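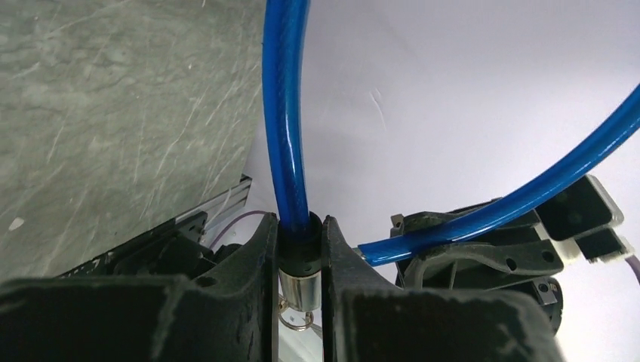 Prikero Clinic Notices

Short public health notices on nicotine pouches and teen use, collected by Vendula Machala and Ctibor Hrnčiar. Last updated 9/19/25.

Contents

The set has 90 notices from 11 county health offices. Each row gives the office, the month, the age group and the full text. Three offices stopped posting in July, so their rows end there.

Known problems

Two notices appear twice with different headings. Age groups are copied as written and do not always match.

14 shares | 2 comments

Contact: Vendula Machala | Back to top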